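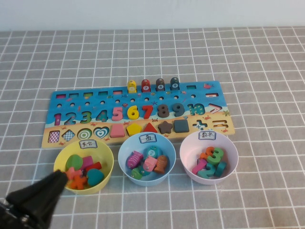

Most shops that sell goods by number have two numbers for everything, and the customer is expected to know which is wanted. There is the stock number, which identifies the item, and there is the order code, which identifies the item in a given pack, for a given country, in a given year. I have argued for some time that the second should be abolished. A number is most useful when it is fixed to the thing it names and can be read without consulting anything else, as on a child's puzzle board where the red fish has a 7 on its face and the dark brown one beside it has an 8. Trade catalogues used to work on the same principle. Few of them do now.

My own case is small hardware: hinges, catches, drawer runners. The old Menetti list gave each hinge a plain number. Hinge 302 was hinge 302 in the printed list, on the box and stamped on the leaf. When a leaf cracked, the owner read the stamp, wrote it on a postcard or said it down a telephone, and a hinge arrived that fitted the old screw holes. The system needed no computer and very little training.

Texier took over the list and kept the hinges but replaced the numbers. The present code for the same part runs to fourteen characters, of which the first four record the warehouse, the next three the finish and the last two the revision of the packaging. The leaf itself is stamped with nothing. I am told this saves one operation at the press. It also means that a hinge, once out of its bag, cannot be identified except by measuring it, and two of the current range differ only in the depth of the countersink.

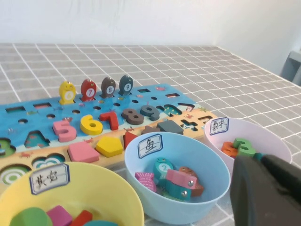
The usual defence is that long codes carry more information. This is true, and it is the main fault. A number that carries information has to change when the information changes. If the goods move to another warehouse, the code printed in every fitter's notebook goes out of date, though the steel is the same. A number that means nothing can stay put for as long as the part is made.

A second defence is that short numbers run out. They do not run out quickly. The Menetti list in its last edition went up to 3,301, with gaps left where parts had been withdrawn, and the gaps were deliberate. Withdrawn numbers were never used again. Pindinell, which makes a narrower range, manages with 124 numbers and has room for several more decades of catches. Enovetti, by contrast, recycles its codes every April, so that an order made from last year's list may bring a part that has no relation to the one wanted. I have a box of 500 brass shelf pins acquired in this way.

None of this would matter much if repair were rare. But a kitchen cupboard outlasts most of the firms that supplied it, and the person who mends it is seldom the person who fitted it. The stamp on the part is the only record likely to survive – invoices do not, and nor do websites. 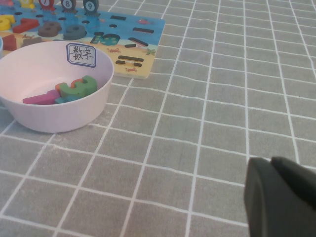
Rosine Bailly writes that I am unfair to the long codes, and that in her stockroom they have cut picking errors, as the scanner rejects a wrong finish before it leaves the shelf. She adds that a stamped number is no help when it has been painted over, and asks who should pay for the extra pressing.

I accept the point about the scanner. A stockroom may use any code it likes on its own shelves, and the long one can stay on the bag as a barcode. My objection is to making the customer use it. As for paint, it can be scraped off, whereas a blank leaf has nothing beneath the paint to find. The cost of the stamp should go on the price of the hinge. I would pay it, and I would start with the two hinges that differ only in the countersink.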